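Filed under: Kitchen Tips > Fridge & Pantry

What Goes in the Fridge Door (and What I Keep Out of It)

I have been meaning to write this one down since May, when I opened our refrigerator to get the butter and three things fell on my foot. One of them was a full jar of pickles. My foot recovered, the jar did not, and I spent that evening on the kitchen floor with a roll of paper towels thinking hard about how I put my groceries away.

The trouble with a fridge door is that it moves. Every time somebody wanders in for a snack the whole thing swings out into the warm kitchen and back again, and everything on it gets a little ride. Milk doesn't care for that, and neither do eggs, even if your door came with a cute little egg tray (mine did, and it now holds batteries in the junk drawer). Put milk at the back of a lower shelf where it stays good and cold, and you'll likely find you pour less of it down the sink.

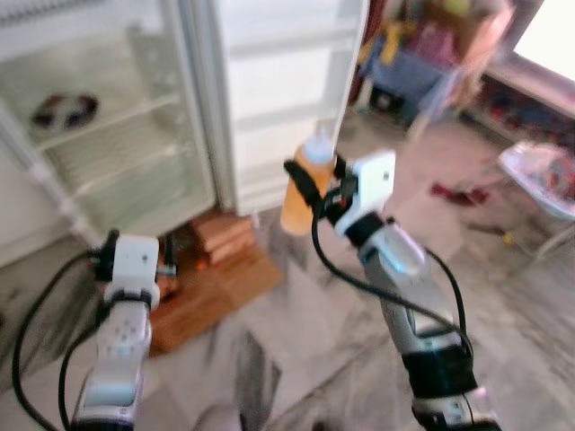 Sauces and condiments are what the door does best. Most of them have enough vinegar, salt or sugar in them to put up with the swinging, and you want them close at hand anyway. I start with the squeeze bottles, because they're light and they're the ones everybody reaches for. Something like the bottle of orange-amber liquid held up there by the open fridge, with its whitish nozzle cap, is just the kind of thing I mean. Wipe the nozzle with a damp cloth before it goes in -- a sticky tip will glue itself to its neighbor -- and if your bottle happens to be honey, leave it in the cupboard, where it won't turn stiff on you.

Do the whole job when the shelves are nearly bare, the day before the big shop if you can manage it. Take out whatever is left and wash the door liner with warm water and a spoonful of baking soda. Those molded ridges collect drips like you wouldn't believe, and an old toothbrush gets into them better than any sponge I own. Dry it all well and then load the door in this order:

Bottom: tall, heavy bottles, juice and the like.
Middle: jars, with the labels facing out.
Top: squeeze bottles and small tubes.

My neighbor Tùng Ninh stores his nearly empty squeeze bottles upside down in a coffee mug on the door, caps snapped tight, and I've copied him ever since. You get the last spoonful without all that banging and shaking. Do check that the cap really closes first, or you'll be back to the toothbrush.

I also write the date I opened a bottle on a bit of masking tape and stick it on the bottom. It takes a second, and it has settled 6 separate arguments in this house over the tartar sauce.

Comments (3)

Flamero: The mug trick works great! I use a plastic cup because our door shelf is shallow and the mug kept tipping. Thank you for this.

Trịnh: What about peanut butter? My husband wants it in the door and I say cupboard. We get through a jar pretty fast.

Prandetti: I did mine last night and found two open mustards and a jar of capers I have no memory of buying. The toothbrush was a good tip, those ridges were disgusting.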